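Unit 4: Sorting and Storing Shared Supplies
Course handout, Kallton Center for Workplace Skills
Instructor: Afia Mensah

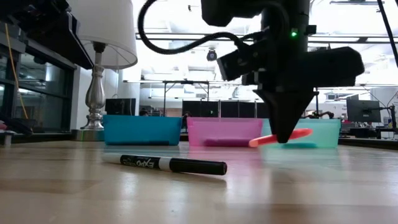
Shared supplies are kept by category, and each category is assigned one open bin. Dry-erase markers form a category of their own and are not to be mixed with permanent markers or highlighters. Bin color identifies the category at a distance; the key is issued in September and applies in all rooms.

Procedure for the Friday session:
Clear the tabletop before bins are set out.
Place bins in a single row, with space in front for unsorted items.
Check that every marker is capped. Test doubtful markers on scrap paper.
Sort one item at a time.

Students will submit a written inventory of 40 items to Room 358. Required reading: Margaritis, chapter 4.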